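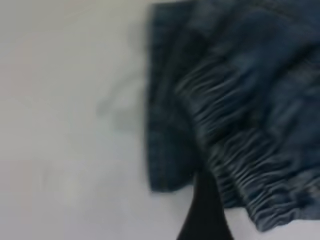

Dark blue denim on a white surface

About Usetti

Usetti is a small website about mobile games, run out of a spare room in Dornley. We review them, we complain about them and now and then we recommend one. If you came looking for a countdown to the next big launch, there are plenty of other sites that will sell you that excitement.

We started in January with a list of games we'd been told were "console quality" on a phone. Most of them weren't. A few wouldn't stay open long enough for us to find out. That list became our first batch of reviews, and the tone hasn't changed much since.

How we review

Every game gets at least five hours of play before anyone writes a word. We use an older mid-range phone as well as a newer one, as a trailer captured on the best hardware in the building tells you very little about how a game will run on the bus. We write down the download size on the day, and then the size again once the "additional resources" have arrived. The worst so far asked for another 1076 MB after we'd already pressed Play.

We don't accept that a game is free when the store says it's free. If there's a shop inside, we go through it and list what things cost in real money, including the gem packs and the season pass. When a publisher says its loot boxes are "fair", we ask for the odds. Replies are rare.

Pre-registration numbers don't get reported here. Anyone can tap a button, and a big figure says nothing about whether the thing is any good.

Scores

We don't give them. We tried for a while and found ourselves arguing over whether a racing game was a seven or an eight, which helped no reader we could think of. Each review ends with a plain recommendation: play, wait or skip. Most games land on wait.

Who pays for this

Banner ads, mostly, and nearly 700 readers who chip in a few dollars each. We don't run sponsored reviews. Publishers do offer — usually under a friendlier name such as "content partnership" — and we say no. If we've been given a code for a paid game, the review says so in the first line.

Bernia, our newsletter, goes out once a month. Jenkins is the reader forum, and it's moderated, so please read the rules before posting your theory about matchmaking.

Corrections

We get things wrong, and patches change games after we've written about them. Of the reviews on the site, 16 have been revised so far, with the old wording left visible. Use the contact form if you spot something, and include your phone model and the game version.

Page last updated 2 July 2018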